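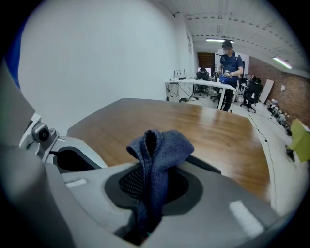
The town of Gorkham had one bus, and Ülle Vaher had been late for it 146 times. She knew the number because the driver kept a tally on the back of his schedule and read it out whenever she climbed aboard.

"You could leave earlier," he said in December.

"You could leave later."

He thought this over as far as Terkent, where the other passenger got off. The next morning he pulled out at 7:48, and she was there on the bench, having set her alarm ahead out of spite. They had both missed the point by 13 minutes. He drove to Fendance with the heater on full, neither of them speaking.

"That was my own time you used up," she said at last.

"I'll put it down as a credit." He took out a pencil at the next stop sign and wrote something on the schedule – a long something, for a credit.

She got off at Nassar Street, one stop too soon, and had to walk the rest in the sleet. On the way home he charged her full fare.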